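Ticket: bedroom speaker drops off Wi-Fi every night
Product: Riltora mesh kit, two units, plus one Gu smart speaker
Status: Solved (yay!)

Posting the full log because I learned so much from this forum and want to give something back. Every night in February my sleep sounds quit at 2 a.m. and the speaker blinked orange until I pulled the plug. Internet is 400 Mbps from Dornside, and everything else in the house was fine.
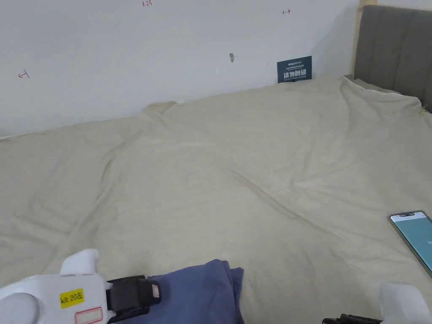
First guess was weak signal. The second mesh unit lives in the hallway, and the bedroom is on the far side of a thick wall. I ran the signal test from several spots in the room, including right up by the gray padded headboard, and got good numbers in all of them. So much for that theory, but the built-in test is great and you should try it!

Next I kept a ping going overnight. 1,000 pings, 107 lost, all of them in one solid block after 2 a.m. That was the moment I got excited - a block like that looks like a schedule, and a schedule is something you can find.
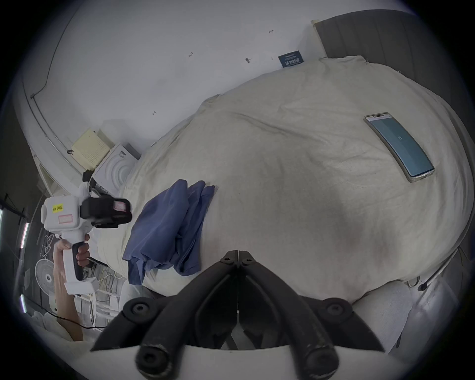

Phone on the duvet, screen lit.

Things I tried that did not help: new power adapter, factory reset of the speaker, turning off the guest network, splitting 2.4 and 5 GHz into separate names. The split did make the log much easier to read, so I kept it.

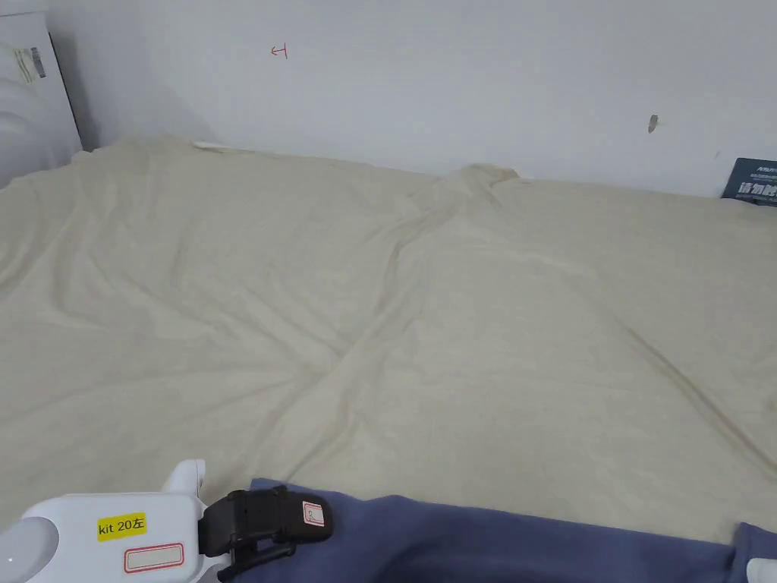 Posted by: posness_fan

Update. Found it! The main unit has a setting called Nightly Channel Optimize, on by default, set for 2 a.m. It was hopping to channel 13, and my speaker is a US model that only goes up to 11. It couldn't see the network at all until the router moved again.

The fix took some 10 minutes. I set the region to US (it had come up as "Other" after the last firmware), locked 2.4 GHz to channel 6 and rebooted both units.
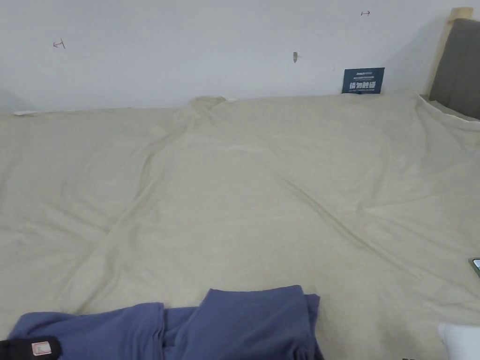

I left the optimizer on for 5 GHz and it has behaved perfectly there. Rain sounds now play straight through to the alarm - what a treat! If your Posness plugs or bulbs vanish overnight too, check the region first. Mine were dropping as well and I'd been blaming the app.

Marking this as solved. Still on firmware 4.2 if anyone wants to compare.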